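The woman who runs Ledo, a two-room laundry and mending shop behind the bakery, starts talking about white cotton before I've got my coat off. She has been at it for 30 years and she still gets excited about a collar!

"People think white is hard," she says. "White is the easy one — you can see what you're doing."

Her first job was in a hotel basement, pressing 104 pillowcases a shift. She hated the pressing and loved the sorting, and by the time she left she could tell a fabric's weight with her eyes shut. (She did it for me with three dish towels and got them all.)

What does she wish customers would do at home? Use less soap, for a start. "Half of what you pour in stays in the cloth. Then it goes gray and you pour in more." She washes her own whites at 40 degrees Celsius, with a spoonful of washing soda, and hangs them in the shade on the side of the house where the wind comes through.

And she is a firm believer in folding on the bed. Tables are too short for long sleeves, she says, and you end up chasing the cuffs. Lay the thing face up, smooth the shoulders out with your palms, bring one sleeve in along the body, then the other.
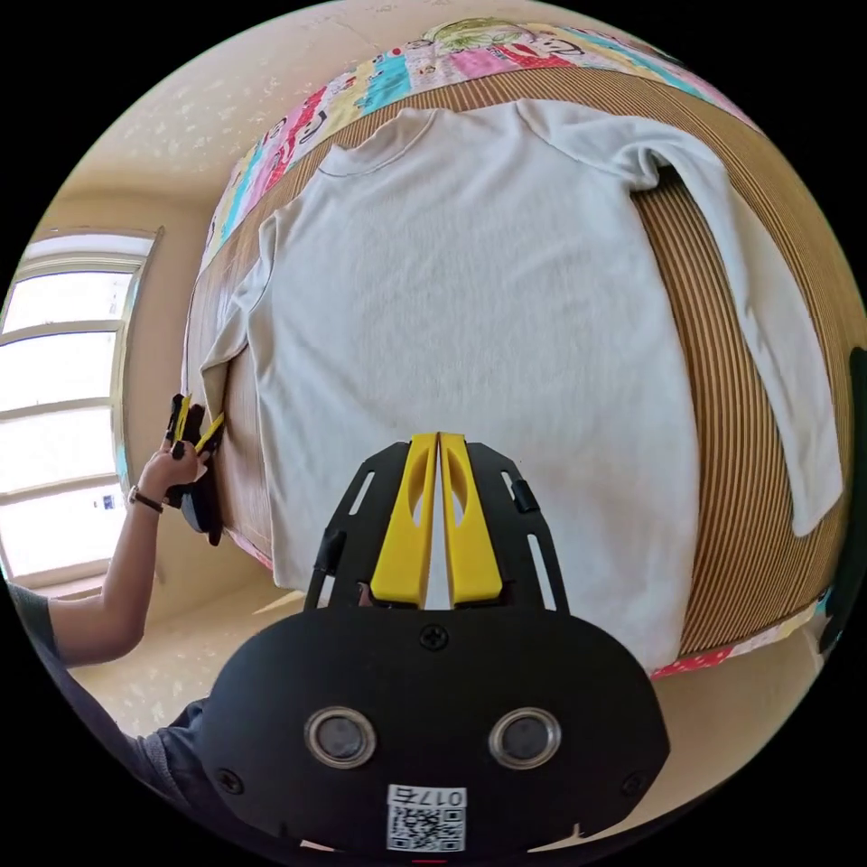

On mending

The back room is where she lights up. There are jars of buttons up to the ceiling and a radio that only gets one station. A small hole at a hem takes her a few minutes, and she'd much rather you brought it in small. "Everyone waits until January," she says, laughing, "and then they all come with the same elbow."

She is teaching an evening class now, and it filled up so fast that she has added a second one at seven o'clock. Bring a needle and something you like wearing.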